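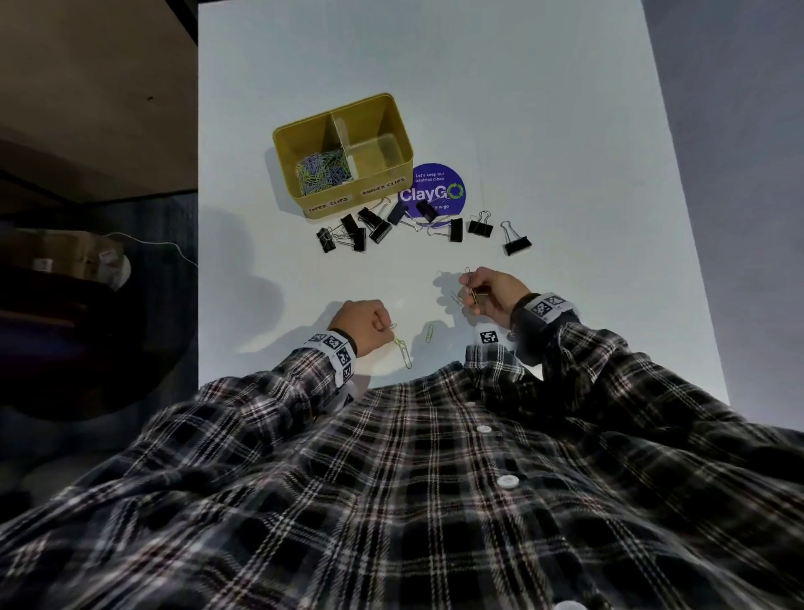 Zeyu Liao
Office systems and supplies, Rundico

Small hardware, part 1. The shared desk tin has two bins, paper clips and binder clips, and everything that goes in it gets sorted on the table first. A thread on how I set these up.

Sorting surface: white, flat, clear of paperwork. A black clip on a white top is easy to find. The same clip on a gray desk pad is not.

Divider: fixed. We tried the Sayegh tray with the sliding one and it walked a little every time someone pulled the drawer. By August the narrow side held nothing useful.

Labels: on the front face, one per bin, directly under the bin it names. Handwritten is fine. Lid labels go wherever the lid goes.
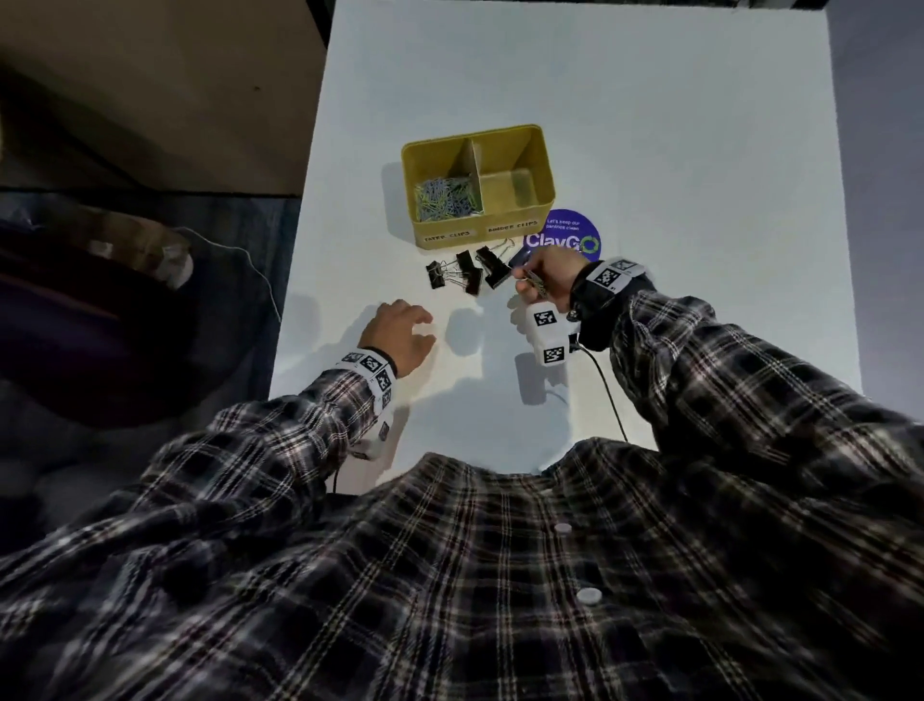

and binder clips go in one at a time, handles folded flat against the body. Handles left open catch on the next clip, and you lift out a chain when you wanted one.

Folding takes a second per clip. I timed a box of 200 on Thursday and stopped caring at 7 minutes.

Paper clips don't need any of this. Pour them in. They will tangle whatever you do, and a light shake frees most of them.

Mixed colors are also fine. I used to sort paper clips by color for the Nukovmont binders. The binders are gone and so is the sorting.
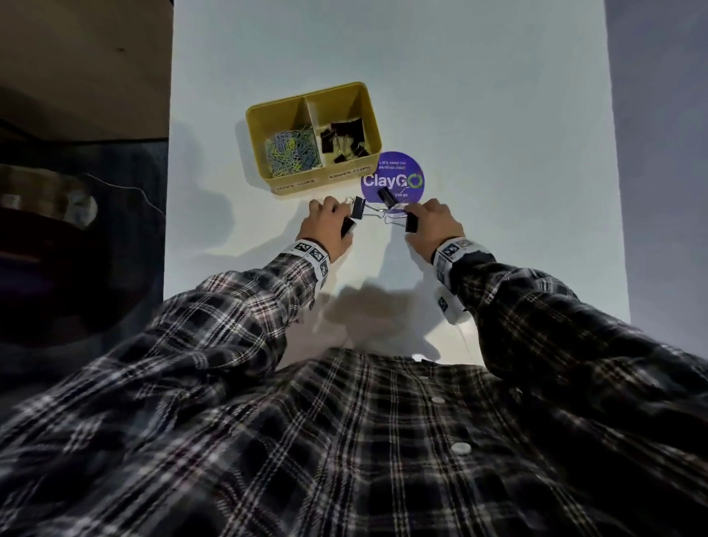 Capacity is the next thing people get wrong. Fill the binder side to just under the rim and stop. Clips heaped above the divider end up among the paper clips the first time the tin is moved. Before a handful goes back, check for pairs - two binder clips hooked through each other by the wire handles, one in each hand, are easy to separate over the table and annoying to separate inside a bin. Turn one until the loops line up, then slide. Pulling straight bends the wire.

Bent handles: discard. A bent one slips out of its socket under load, usually with 6 months of invoices in it.

Reordering: I buy paper clips from Fledeo, 2,000 to a carton, and binder clips only when the bin is below half. Part 2 is rubber bands.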